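3.2 Glare from white work surfaces

Solheim's earlier survey of kitchens in Fallden treated the color of the table as a secondary matter.

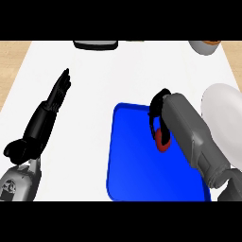 Figure 2. Rendered view of a white tabletop with a dark pan or tray at the far edge; light wooden floor on both sides.

In our own survey the color of the surface was the first thing which the residents mentioned. We visited 13 homes in Fallden and Wedden in July, at noon and again in the evening, and measured the light reflected toward a seated person. White surfaces gave the highest values in all rooms with a window to the south. Several residents in Wedden told us that they cover the table with a cloth when they read or sort medicines, and two of them had stopped using the table in the morning.

The floor had a smaller effect than we expected. In the homes with light floors the difference between noon and evening was roughly the same as in the homes with dark floors, so we did not keep the floor as a separate factor in the model of Section 4.

Contrast was judged with the Menon scale, which goes from 0 to 100. Dark dishes on a white table were rated easy to find by most residents, also by those with reduced sight. Pale dishes received low ratings, and the answers varied more between persons than between rooms.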